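Foro Brulton › Huerto y balcón › Semilleros
Tema: Microbrotes en casa, ¿os animáis? (mi método después de un invierno entero)

ludine_verde escribió:
¡Hola a todos! Llevo desde enero cultivando microbrotes en la cocina y estoy enganchadísima. Rábano, mostaza, guisante, brócoli, girasol... En una semana tienes una alfombra verde que se come a puñados, y el rábano morado pica de una manera que no os imagináis (lo pongo encima de unos huevos fritos y ya es otra cosa).
Os cuento cómo lo hago yo. Bandeja baja con dos dedos de fibra de coco bien desmenuzada, semilla muy junta pero sin montarse, pulverizo, tapo con otra bandeja y un peso encima. Tres días a oscuras y luego a la ventana. Riego siempre por debajo. Al séptimo u octavo día, tijera y al plato.
¿Alguien más por aquí con el vicio? ¡Quiero ver qué sembráis!

Rodard escribió:
Yo llevo dos años y totalmente de acuerdo con lo del rábano, es el mejor para empezar. Lo del peso encima no lo veo tan claro. He probado con y sin, y en mostaza me salen igual. En girasol sí se nota, porque la cáscara se suelta mejor.
Con la fibra de coco tengo mis dudas: se pega a los tallos y luego te pasas media tarde lavando.

ludine_verde escribió:
Rodard, a mí también se me pegaba al principio, hasta que empecé a cortar más arriba. Pierdes un centímetro de tallo y ganas en paciencia, jajaja.
Lo del peso lo probaré sin él en la próxima de mostaza, ¡me has picado la curiosidad!

tomillo_997 escribió:
Buenas. ¿Cuánta semilla echáis por bandeja? La primera vez me quedé corto y parecía un campo de fútbol de tercera. La segunda me pasé y se me llenó todo de moho.

Rodard escribió:
tomillo_997, en mostaza pongo 30 gramos en una bandeja grande. Para guisante, 300 y en remojo toda la noche. Si te sale pelusa blanca, mira bien antes de tirarla: los pelillos de la raíz del rábano parecen moho y no lo son. Pulverizas y desaparecen a la vista. El moho de verdad hace telaraña entre los tallos y huele a sótano.

tomillo_997 escribió:
¡Pues creo que tiré una bandeja de rábano perfectamente sana! Qué rabia.

Maëlys Sabatier escribió:
Bienvenido al club, tomillo, yo tiré dos.
Me meto en lo del sustrato, que es mi tema. Dejé la fibra de coco hace tiempo y uso papel de cocina doblado en cuatro. Limpio, barato y lo tiras al compost con raíces y todo. Para berro y mostaza va de maravilla. Con guisante no, que se levanta la capa entera y acaba torcida.

ludine_verde escribió:
¿Y no se te seca? Yo con papel tenía que estar encima mañana y noche. Un sábado me fui a comer fuera y al volver el berro estaba tumbado, pobrecito.

Maëlys Sabatier escribió:
Depende mucho de la casa. En la mía la cocina da al norte y aguanta un día entero sin problema. Con sol directo te lo compro, ahí gana el coco.

Rodard escribió:
Yo sigo diciendo que papel para probar y tierra de semillero para comer en serio. El girasol en tierra sale con un tallo gordo y crujiente que en papel no he visto nunca. Y los nutrientes algo harán, digo yo.

Maëlys Sabatier escribió:
En girasol te doy la razón. En berro no te la doy ni aunque me invites a cenar.

pepa_mercado escribió:
¡Qué hilo más bueno! Yo vengo de los germinados de tarro y quiero pasarme a bandeja. Cualquier cubeta baja sirve, ¿no? En casa tengo varias de plástico de cuando ordené el trastero, y espuma también.

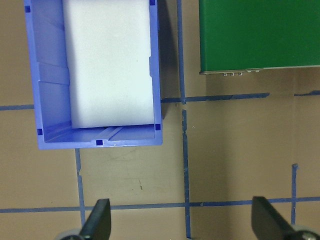

Mensaje n.º 494 de Rodard en el foro
pepa_mercado, para el cultivo mejor algo bajito, de cuatro o cinco centímetros. Con paredes altas el aire no se mueve y a los tallos les cuesta. Una cubeta honda te vale para el riego: un dedo de agua, metes dentro la bandeja agujereada diez minutos y la sacas a escurrir. La espuma no la usaría sin saber de qué es. Si vas a comerte lo que crece encima, compra una esterilla de cultivo o tira de papel.

pepa_mercado escribió:
Anotado, ¡gracias! Empiezo con papel y rábano, y mañana voy a por las bandejas.

ludine_verde escribió:
¡Bieeen, otra más! Compra semilla sin tratar, que ponga para germinar o para brotes. Y danos noticias cuando asomen, que el tercer día, al levantar la tapa, es lo más bonito de todo.

tomillo_997 escribió:
Yo siembro rábano esta noche otra vez. Si veo pelusa, pulverizo y respiro hondo.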